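JOSWOOD — Satellite operator Prusulby has picked launch broker Bircombe to arrange rides to orbit for the second batch of its data relay spacecraft, the companies said Oct 12, 2020.

The contract covers 2 launches, the first planned for January. Each will carry relay satellites to a 503-kilometer orbit, where they will pass messages from ships, pipelines and weather buoys to ground stations. Terms were not disclosed.

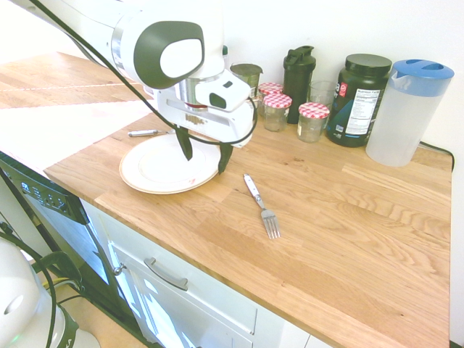 Prusulby chief executive Hoi-yan Lai said the company had signed more than 700 customers for the service, most of them in shipping. The network now handles traffic from 1,662 terminals and is short of capacity over the Pacific, she said.

"We have buyers waiting on coverage gaps to close," Lai said. "The schedule mattered more to us than the price."

Prusulby's first batch flew late after the original launch provider moved it to a later mission. Nam-gil Myung, Bircombe's sales director, said the new contract lets the operator switch rockets if a launch slips by a full quarter.

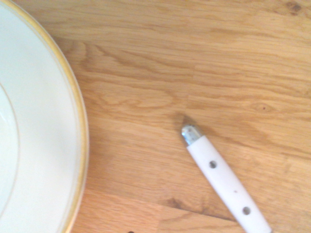 A white plate on a wooden tabletop.

The satellites are being built by Huang, which also supplied the first batch. Program manager Jui-lin Kong said vibration testing on the lead spacecraft was complete and that thermal vacuum testing would start next. Prusulby still needs approval from regulators to use additional frequencies for its ground links.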